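How to Reset a Sagging Interior Door

Updated Mar 14, 2024

A door that rubs at the top corner on the latch side is usually hanging from loose hinge screws. Planing the edge hides the symptom, and the gap opens up again when the weather dries out in winter. Check the hinges first. The procedure below applies to hollow-core and solid interior doors hung on two or three butt hinges. It does not apply to fire-rated doors, which have their own hardware requirements.

Tools and materials

Screwdriver, hand-operated
Drill with a bit slightly narrower than the replacement screws
Long wood screws, same head size as the originals
Hardwood dowel or wooden matchsticks
Wood glue
Two thin wedges
Pencil

Finding the fault

Close the door slowly and stop just before it touches the jamb. Look at the gap along the top. On a sagging door it is wide above the hinges and narrows toward the latch. If the gap is even but the door still rubs, the fault is swelling or paint buildup, and the rest of this page will not help.

Open the door halfway, grip the handle and lift. Watch the top hinge while lifting. Movement between the hinge leaf and the jamb means stripped screw holes. Movement at the knuckle means a worn pin, and the hinge should be replaced with one of the same size. Vusex and Bretham hinges are both sold singly, but their screw patterns differ, so take the old leaf to the store and compare.
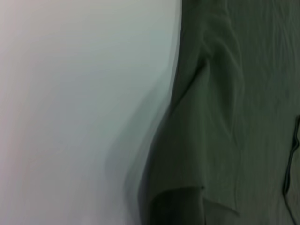
Support the door before removing any screws. Open it far enough to reach the jamb leaf, then slide the wedges under the latch end until they just take the weight. Do not drive them in hard. A door raised too far will bind at the head once the screws are tight.

Repairing the holes

1. Remove the screws from the jamb side of the top hinge only. Leave the lower hinges alone.

2. Turn the leaf away from the jamb and clear paint and dust from the recess.

3. Coat a length of dowel with glue and push it into each stripped hole. Matchsticks will do for a light door. Trim flush.

4. Let the glue cure for the time printed on the bottle. Overnight is safer in a cold hallway.

5. Drill new pilot holes, centered in the leaf holes. An off-center pilot pulls the leaf sideways.

6. Fit the screws by hand. Use one long screw in the hole nearest the door stop, where it can reach the framing behind the jamb. Stop turning when the head is seated — further turns will pull the jamb out of line.

Remove the wedges and test the swing. If the top corner still touches, tighten the long screw a quarter turn at a time.

Strike plate

A door that has been sagging for years may have had its strike plate moved to suit. Once the door is back in position, the latch can land too high. Mark the latch with pencil, close the door and read the mark on the plate. Small errors can be filed out of the opening. For anything over 2 mm, move the plate and plug the old holes as in step 3.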